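Hand-held gripper (purchasing) 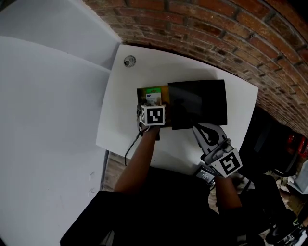

Stulari Robotics Club, Equipment and Budget pages

A hand-held gripper is a pair of robot-style jaws worked by a person, used to record how a task is done before any arm is bought. Sellers present it as the cheap way into automation. Whether it is cheap depends on what gets left off the quote.

Typical work is small packing jobs, such as handling an item in an open cardboard box with one gripper in each hand. Printed black-and-white markers are fixed to the grippers. Cables, mounts and straps are often priced separately, and buyers tend to find this out late.

Costs

The club's plan of Wednesday, April 24, 2019 compared two offers. Rudov asked 431 euros per gripper and Ortner 322. The Ortner price left out the mounts and any spare jaws, so the gap of 109 euros says little by itself. Two-handed work needs a pair, and the plan allowed for 4 grippers so that a breakage would not stop a session. Neither offer put a figure on the hours spent sorting recordings, which Gönül Karaca, who drew up the plan, called "the largest cost and the only one without a price list".

Claims and doubts

Herville's sales leaflet states that recordings made by hand "transfer directly" to an arm. It gives no test results. A person can feel a lid slip and correct for it, and an arm bought on the strength of such recordings may not. The plan advised against ordering an arm in May and set aside money for 2 grippers first.

See also: Second-hand arms; Spare parts; Insurance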